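Kostiuk Manuscript Manager — User Guide
Section 4: Setting up a book project

Last revised 2020-04-27

Before you start

You will need your manuscript as a single file or as separate chapter files, and the licence key from your Kostiuk receipt. If you are working on a book under contract, have the publisher's style sheet handy. The two built-in style sheets, Gudton and Nudthorpe, cover most non-fiction. Gudton uses footnotes and Nudthorpe uses endnotes.

4.1 Create the project

1. Open the File menu and choose New Project.
2. Type a working title. You can change it later without affecting your chapters.
3. Under Type, choose Reported Non-fiction, Memoir, Essays or Fiction.
4. Choose a style sheet. To load your own, click Browse and select the file.
5. Click Create.

Note: The project folder takes its name from the first title you enter. Renaming the book does not rename the folder.

4.2 Import your chapters

1. In the left panel, click Chapters, then Import.
2. Select one or more files and click Open.
3. Drag the chapters into order.
4. Click Lock Order when you are finished.

A project can hold 265 chapters or parts of chapters. A single file with over 1,000 comments may take several minutes to import. Leave the window open until the progress bar closes.

Caution: Importing a file with the same name as an existing chapter replaces that chapter. Tracked changes in the old version are lost.

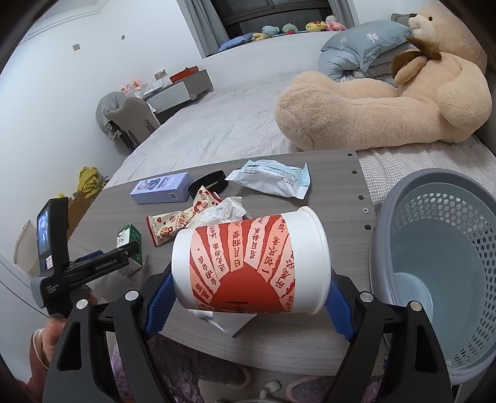 4.3 Set up source notes

Source notes hold the interviews, letters, clippings and observations behind a passage. Each one is linked to a spot in the manuscript and stays linked when the text moves. Readers and editors do not see source notes unless you export them. A note can be as short as a line. For an object, copy any lettering in its own script and put the translation in the Gloss field — for a paper cup with Chinese blessings printed on the rays of a red sunburst, the Text field would begin 一切顺利 and the Gloss field "may everything go smoothly".

1. Place the cursor at the end of the passage.
2. Press Insert Note and choose Source.
3. Fill in Text, Gloss (optional), Date and Place.
4. Tick Confidential if the source was promised anonymity.
5. Click Save.

Confidential notes are left out of every export, including the fact-checker's copy. To include them, go to Export, Advanced, and enter your project password.

Note: Source notes are numbered in the order you create them. If the last note in your list is 1,436 and you delete an earlier one, the numbers do not close up.

4.4 Back up the project

1. Open Settings and click Backup.
2. Choose a folder on a different drive from the project.
3. Set the interval. The default is every 2 hours.
4. Click Run Now to make the first copy.

Caution: Do not store the backup inside the project folder. Each copy will then include all the earlier copies, and the drive can fill up quickly.

Projects started in Brullier open in this version but cannot be saved back to the old format. Keep the original file until you have checked your notes and chapter order. For exporting to an editor or agent, see Section 5.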